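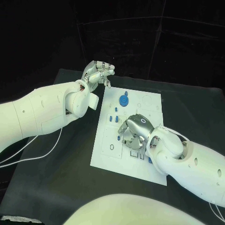
Two white arms over the board, dark gray cloth on the table.

Ceiling Projector Mounts – Inspection Checklist with Comments

July
By Ward Wouters

Gebremedhin Woldegiorgis and I did the Cevcombe building together again this year, and as usual I've typed up the list with my comments underneath each item, so whoever goes up the ladder next time can see what we were looking at. There are two mounts, both the Fullden drop-pole model, one in the Assefa room and one in the Deda room. I've marked each item OK, FIXED or WATCH. Please do read the comments even where it says OK, as some of them took us a good while to work out!

BEFORE YOU CLIMB

1. Power off at the wall, lamp fully cooled. OK both rooms.
The Deda projector runs its fan for quite some time after you press the button. Let it finish. We had a coffee, and I'd recommend you do the same.

2. Ladder on level floor, second person holding it. OK.
In the Assefa room the floor dips a little by the window, so set the feet on the hallway side and come at the mount from there. It's an awkward reach for the left-hand screws but you'll manage.

3. Area under the projector cleared. OK.
Move the front row of chairs right back to the wall, please, not just off to one side. A dropped hex key goes farther than you'd think.

CEILING PLATE

4. Plate screwed into joist or solid blocking, no drywall anchors. OK both rooms.
Assefa is straight into a joist. Deda has a board across two joists that was put in when the ceiling was redone, and I was glad to find the pencil marks still there to show where it runs.

5. All lag screws present and snug. Assefa OK, Deda FIXED.
One screw in Deda took most of a turn before it was tight. The others were fine. Use the hand ratchet for these and leave the impact driver in the bag – it's very easy to strip the hole, and then you have a much longer afternoon ahead of you.

6. Ceiling around plate free of cracks, stains or sagging. Assefa WATCH.
There's a hairline crack running from the plate toward the light fitting. I've drawn a small line across the end of it in pencil. If the crack has gone past the line next time, take the projector down and call me before anything else.

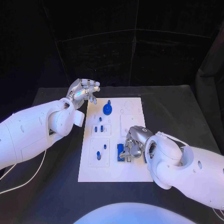
POLE AND COLLAR

7. Pole threads fully engaged in the plate. OK both rooms.
You shouldn't be able to see any thread at all below the plate. I know that on the Fullden pole there's a groove that looks a lot like thread from the floor (Gebremedhin was quite sure of it until he got up there), so check from the ladder with a flashlight.

8. Locking screw in collar tight, safety pin through. Assefa OK, Deda FIXED.
The Deda pin was in but hadn't been bent over at the end. It is now. Spare pins are in the tin with the Allen keys.

9. Pole length as recorded, 56 inches ceiling to bracket. OK.
Both rooms are the same. If somebody has shortened or lengthened one to suit a different projector, write the new length on the card and do item 14 again from scratch.

10. Pole hangs plumb. OK.
Magnetic level on two sides, a quarter turn apart. Assefa was a hair off on one side and I've left it alone, since it was the same last year and the picture on the screen is perfectly square.

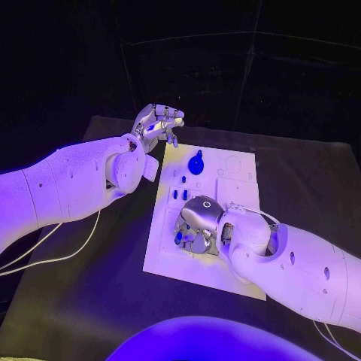

Violet light, with both arms reaching in over the white board.

BRACKET AND PROJECTOR

11. Weight of projector within mount rating. OK.
The label on each bracket says 22 pounds. Both of ours come in well under that, even with the cable box strapped on top. Do weigh the projector again if it's ever replaced, and weigh it with the lens on, please, as the figure on the carton sometimes leaves that out.

12. Four bracket feet fastened with the correct screws. Assefa FIXED, Deda OK.
I found one screw in Assefa that was too long and had a stack of washers under it to make up the difference. It held, but I didn't care for it at all. I've swapped it for the proper one from the Fullden packet. If you run out, the reorder number is 1320.

13. Tilt and swivel knobs hold position. Deda WATCH.
The Deda tilt knob is starting to feel soft. It stayed put when I pushed gently on the back of the projector, but I'd like a new knob on it before the fall classes start up. Gebremedhin has kindly said he'll order one.

14. Safety cable fitted, from the projector to a separate fixing point. OK both rooms.
Give it a good firm tug. There should be only a little slack, so that if the bracket let go the projector wouldn't get up any speed before the cable caught it. 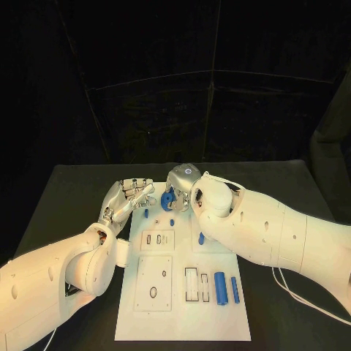 The arms above the large white board, with the black fabric backdrop behind.

CABLES AND SCREEN

15. Cables tied to pole, no strain on sockets. FIXED both rooms.
I've put hook-and-loop ties on in place of the plastic ones, which had been pulled so tight they were pinching the video cable. Leave a soft loop at the bottom so the projector can swivel.

16. Air vents clear, filter clean. Assefa FIXED, Deda OK.
Assefa's filter was wearing a gray fur coat. Vacuum it out of doors.

17. Picture fills the 100 inch screen, edges straight. OK.
Do this one last, with the ladder put away and the power back on. If you need more than a touch of keystone, go back to item 10.

Spare parts are on the top shelf of the closet next to Deda, behind the extension cords. Next check is due in July, and Deda's knob before then.

Questions about this list: Ward Wouters, Cevcombe front office | © Cevcombe | Back to top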